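When the Right Arm Stopped Listening
Verna Ambrose, Cernham project report, February 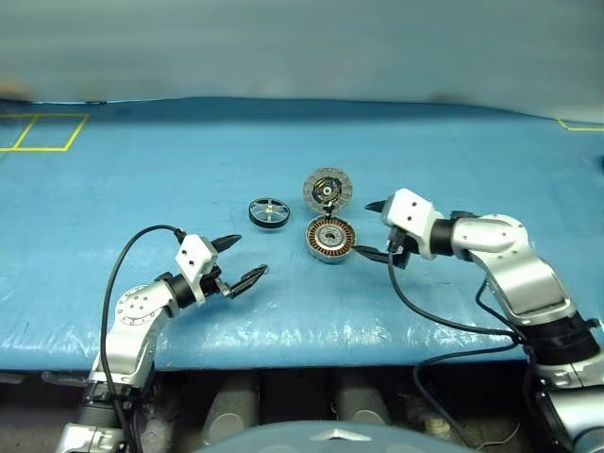 Figure 1. Both grippers beside the motor parts, with the stator lying flat on the plastic sheet.

I had really hoped to write about a finished motor! In 2 of our 15 trials the right arm froze partway through its reach — no warning, no error message — and I had to press the stop button. I suspect the wrist cable, but I haven't proved it yet, so next I'll swap the cable and repeat all 15.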